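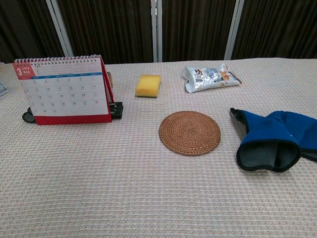

*A desk calendar on the table, with a brown curtain behind.*

**Mar 13, 2018, ARTHORPE** - We've been sitting on this news all winter, and I'm so happy I can finally share it! Draruneck, the little food company I started in my own kitchen, is bringing its compostable berry tray to grocery stores this June.

If you've ever opened a box of raspberries and found fuzz on the bottom layer, you know what got me going on this. The tray is pressed from oat husks (we get ours from Holen, the mill just up the road), and it has a ribbed floor that lifts the fruit so air can move underneath. There's no plastic in it and no sticky pad to peel off. When the berries are gone, you tear the tray up and toss it in the compost.

We ran our first trial with Aebischer, a family berry farm that let us take over a corner of their packing shed. We packed 669 trays there and sent them out on the regular delivery trucks, bumps and all. Two of the early designs sagged in the cooler, so we went back and made the corners thicker. The version we're launching held up fine, and the packers told me it stacks more easily than what they had before (music to my ears).

Trays come in one size for now, 200 to a case, and they fit the standard cartons most growers already own. A bigger one for strawberries is on my bench, and I'm still fighting with the lid.

To start, 148 stores will carry berries in our trays. Growers who'd like to try them can order a sample case through our Arthorpe office, and the smallest regular order is 1000 trays. We're open to small farms, co-ops and market stands too, so please do get in touch!

**Press contact:** Draruneck, Arthorpe office. Sample trays are available to food and farming writers on request.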